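Rhona Mackay
Robotics elective, cloth handling unit. Posting the build and collection notes as one thread so the second section can reuse them.

1/ Task: pick the top cloth from a pile of two and lay it down flat beside the other one. Two fabrics, one table. No folding until July.

2/ Last term's group wrote a scripted grasp: find the highest point, close, lift. It brought up both cloths on most tries. We kept their script as the baseline and left its settings alone.

3/ This term we record by hand first. A student holds the gripper, does the pick, and the camera on the tool logs the view along with the jaw opening. 159 recordings kept so far. 19 thrown out, nearly all for a lost start marker.

4/ Jaws are printed. Parallel pads, black, each with a soft covering on the inner face. The mounts have threaded inserts, so a pad can be changed without reprinting the whole finger. Ewan Semple did the insert fitting - iron at low heat, press straight, let it cool before you load the screw.

5/ Grip notes. Approach low and close slowly. Coming straight down pushes the top cloth into the one under it and the pads take both. Coming in from the side at a shallow angle gives a cleaner edge.

6/ Waffle-knit is harder than flat weave. The cells catch on anything rough. Flat cotton slides, so you need more closing force, and then you pick up the layer below. We have no single force setting that works for both.

7/ Labels: Kirstin Rankin wrote the sheet. Columns are top fabric, bottom fabric, start pose, result, pad condition. Result is one of one cloth, both, none. Please do not add "sort of."

8/ Pad condition was added in week two and should have been there from the start. A worn covering changes the friction and the recordings before and after are not the same data.

9/ Current setup on the bench, striped on top of mint green. The flap on the left pad is likely the covering peeling off. The right pad looks more intact. Log this state as "torn L."
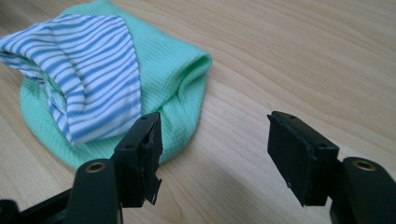 Thread last edited 1 April 2025

10/ Swap procedure for a torn pad. Two screws out, pad off, scrape the old covering, wipe, new covering on, leave it clamped overnight. Do not trim the flap and carry on. A trimmed pad has an edge in the middle of the contact face.

11/ Run the jaw calibration again after any swap. Fully open, fully closed, save. If the closed reading has moved by more than 2 mm, the pad is not seated.

12/ Vary the start pile. Too many of our early recordings have the cloth in the same corner of the view. Drop it, turn it, bunch it, leave some of it out of view.

13/ Target is 1,000 recordings before we train anything for the class report. Morag Kerr has the sign-up sheet for bench slots. Put your initials in the file name, lower case, no spaces.

14/ Open question from Monday: do we keep the torn pad recordings in the training set or hold them out as a test? I would hold them out. Reply with your reasons before the next lab.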